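Bin Four

The club at Derness ran its trials by the log, and the log did not accept adjectives. Seon-mi Lim had written that rule inside the cover in September, after a first-year entered "gripper felt tired" and the entry had to be struck. Permitted fields were trial number, object, command, result, operator. Remarks were allowed if they could be checked by a second person.

Trial 2782 was assigned to Ruxandra Crăciun.

She had the evening slot, which ran until the building locked. The task sheet for the Livemdale meet called for blocks to be picked from a bin in any order and set down outside it, with no contact between the arm and the bin walls above a set force. The club's planner, a piece of student code called Clusura, chose the order. Clusura had been written by a graduate named Thampi, who had left two years earlier and taken with him any understanding of the function on line 165.

The function returned a number between zero and one. The number was added to the score of each candidate grasp. Nothing in the file said what it measured. When it was removed, the success rate dropped. When it was put back, the rate recovered. Seon-mi had tried three times to replace it with something she could explain, and three times she had restored it and written "line 165 retained" in the log.

Ruxandra started the run at 8 p.m. She read out the state to the recorder, as required, and set her hand beside the stop button.

The arm moved over the bin, paused for the planner, and went down.

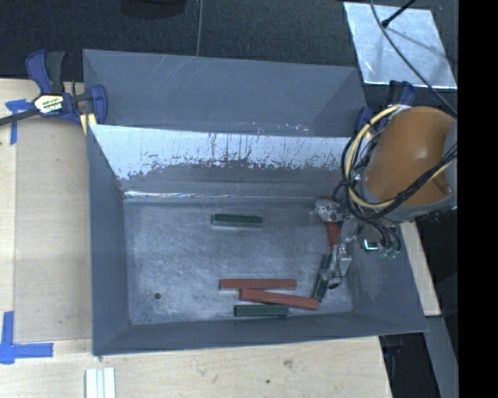
Bin with two red and two green blocks, gripper at the right end of the lower red block.

It had chosen the angled block. She noted this because she would not have. The angled block overlapped its neighbor at the right, and the sheet recommended isolated objects first. The green block near the back wall was clear on all sides. By any scoring term she could name, green was the better grasp.

She did not press stop. The force reading was within limits, and an operator's surprise was not a stop condition.

The fingers closed. The block came up, rotated slightly in the grip, and held. The arm carried it over the lip and put it down. Result: success. The second red block followed, then the two green ones. No wall contact was recorded. She entered the result, signed it, and then sat for a while with the cursor in the remarks field.

What she wanted to write was that the arm had seemed to know something. This could not be checked by a second person.

She opened the file instead. She had read line 165 before, as everyone in the club had, but always as part of the function and never as part of the order of calls. She printed the score table for the first grasp and went down it with a pencil. Without the extra term, green won by a small margin. With it, the angled block won. She moved the block positions in the simulator and printed the table again. She did this 34 times. Between runs she drank water and checked the clock.

On the last printout she saw that the number rose whenever lifting a block left the remaining ones easier to reach. It scored the bin that would exist after the grasp. The overlapping block was worse to pick and better to have picked.

It was a simple idea. Thampi had computed it in an awkward way, through a table of distances stored backward, and had given the variables names of one letter each.

Seon-mi came by before the building locked, to collect the key. She had her coat on and did not take it off. Ruxandra handed her the printouts in order and said nothing while she read. Seon-mi read the first five quickly and the rest slowly. Then she asked for the simulator, moved one block a short distance to the left, and predicted the number before she ran it. Her prediction was wrong in the second decimal place.

"Rounding," Ruxandra said. "He rounds before he adds."

"Why would he round before he adds?"

"I don't know."

Seon-mi ran two more cases with the rounding included. Both matched. She looked through the glass at the arm, which had returned to its home position and was holding there with its brakes on.

"I took this out three times," she said.

"It's in the log."

"I know it's in the log."

She pulled the keyboard over and typed a comment above the function. It was one sentence long and contained no adjectives. She put both sets of initials after it. Then she deleted the one-letter names and replaced them, going carefully, and ran the test set from the beginning while Ruxandra put the printouts in the binder.

The test set passed. In the remarks field for trial 2782, Ruxandra wrote: "Order of picks explained. See line 165. Checked by S. Lim."

She dated it April 2026, switched off the arm, and held the door while Seon-mi looked for the key, which was in her other pocket.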